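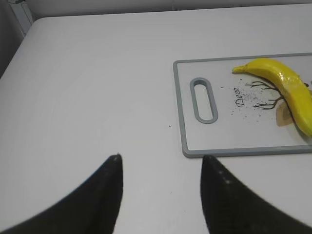
Gripper fingers over the work table, with a banana on a printed cutting board

The Trokholm arm is a tabletop robot manipulator built in a shared workshop in Butville by Rafia Usmani and other members of the workshop. It carries a two-finger parallel gripper and a small camera at the wrist, and is used mainly for picking up and moving light household objects. The design is named after the street on which the workshop stands.

Background

Usmani began the project in July as a replacement for an earlier machine, the Abbasi arm, which used hobby servos and a wooden base. The Abbasi arm could repeat a position to within a few millimeters when unloaded, but sagged noticeably when extended. Its shoulder bracket cracked twice in use. Parts of it, including the power supply and the emergency stop, were carried over to the new build.

The first complete version of the Trokholm arm was assembled over one winter. The build notes were released to other workshop members on 3/22/20 and have been revised several times. The current mechanical revision is referred to in the notes as Revo, a name first used for the redesigned wrist and later applied to the whole arm.

Construction

The arm has six joints. The base, shoulder and elbow are driven by geared stepper motors through toothed belts, and the three wrist joints by smaller serial-bus servos. Links are cut from aluminum tube, with printed brackets at the joints. Total reach, measured from the shoulder axis to the fingertips, is 493 mm.

The base plate is clamped to the table, not bolted, so that the arm can be removed when the table is needed for other work. A locating pin on the underside of the plate fits a matching hole in a strip fixed along the table edge. After refitting, the arm is homed against hard stops and the table height is checked at 4 points with a feeler gauge.

Cables run outside the links in a fabric sleeve. An internal route was tried and given up when the elbow harness wore through at the point where it entered the tube.

Gripper

The gripper has two black fingers that taper toward the tip. Each has a flat inner face. The fingers are mounted on a common rail and driven in opposite directions by a single servo through a rack and pinion. Maximum opening is 130 mm.

The taper lets the tips reach beside an object lying flat on the table without striking its neighbors. It also reduces the contact area, and round or smooth objects tend to rotate in the grip if they are held far from their center of mass. Soft pads were fitted to the inner faces for a time. They improved holding force but peeled at the tips — the present fingers rely on surface texture alone.

Finger wear is checked by closing the gripper on a strip of paper and pulling. The fingers are changed as a pair.

Camera

The camera is fixed to the gripper body and looks forward past the fingers, so that both fingertips stay in view during an approach. This placement gives a close view of the target but a narrow one, and objects toward the side of the workspace are often only partly visible. The control software does not attempt a grasp on an object that runs out of view. It moves the wrist sideways first and takes a new picture.

Exposure is set by hand. Automatic exposure was found to darken the picture when a large part of the view was white tabletop, and dark fingers then lost their outline against shadows.

Control software

Joint commands are sent from a desktop computer over 2 serial lines, one for the steppers and one for the servos. Motion planning is done in joint space with a fixed speed limit. The lower limit for the fingertips is a plane set just above the table surface. When a board or tray is in use, its thickness is entered by hand and the plane is raised over the area it covers.

Object outlines are found by color and edge. The method works well for a plain object of strong color on a pale ground, such as a yellow banana on a white board. Printed patterns are a known source of error. Thin dark lines, such as the branches of a drawn tree, can be read as object edges, and lettering can be read as a small separate part. The present version ignores edges that do not enclose a region of fairly even color.

Limitations

The arm has no force sensing. Contact is inferred from servo current, which rises late when the gripper closes on soft items. Belt tension in the shoulder changes with room temperature and has to be reset by hand. Payload at full reach has not been formally measured, and the build notes advise against lifting anything heavier than over half a pound.

See also

Abbasi arm
Parallel gripper
Hand-eye calibration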